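I got to Midley a little after four in the afternoon, and Kumudini Mollah was already annoyed with a zipper. Her backpack had swallowed the only hex key that fits the rail bolts, and she was digging for it with one hand and waving me in with the other. "Sit anywhere," she told me. "Don't sit on Widow's power supply."

Widow is the club's name for its two-armed robot (the arms looked spidery to somebody, and the name stuck!). The students have had it running since December, and this spring they're taking it to the Drostano Challenge, where teams get judged on handling soft stuff: bedding, clothes, towels. Kumudini runs the software side. She's a junior, she talks very fast, and she had a granola bar for dinner while I was there.

I asked why fabric, of all things. "Because I thought it would be easy," she said. "I'd done blocks. A block stays where you put it. You pick up a pillow by the edge and the whole thing has a different shape, and now your nice plan is for some other pillow."

The way they teach Widow is pretty hands-on. A student steers both arms through the job, the computer records it, and then the team trains on the recordings. When I visited they had 3,027 of them, and Kumudini figured they'd be keeping 1,865. What's wrong with the rest? "Us, mostly," she said. "One arm goes early. Or you sneeze. I have sneezed in so many of these."

The budget came up a few times. The club had $900 for the year and a good chunk of it went to replacement finger pads, which she orders from Ruddock in packs of 8. She'd love softer ones. She'd also love a second computer, and a door that locks, and for people to stop unplugging the training run to charge their phones.

She pulled up a chair for me after that and we got into the part she likes best, the two-handed grip. Both arms have to take hold of the same edge and agree on how hard to pull. "Too much and it slips out of one side," she said. "Too little and it just sags there and you can't do anything with it."

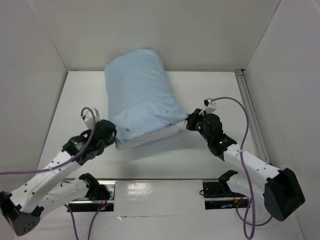 Light blue fabric in Widow's grip. 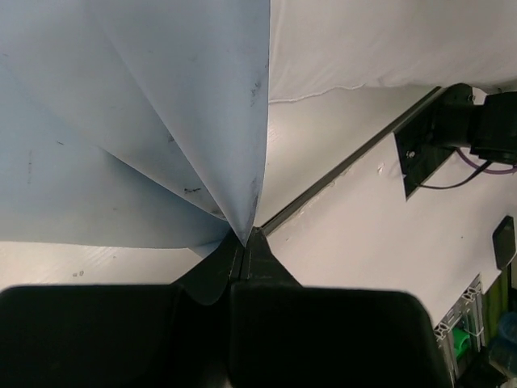 Rafsan Gamage thinks the grip gets too much of the attention. The letting go is harder, he told me on my way out, and it's where he expects the team to lose points at Drostano: if one hand opens a beat before the other, the cloth swings and you've undone your own work. He wants the next batch of recordings to be nothing but releases, and he'd like Kumudini to quit deleting the ugly ones until he's had a look at them.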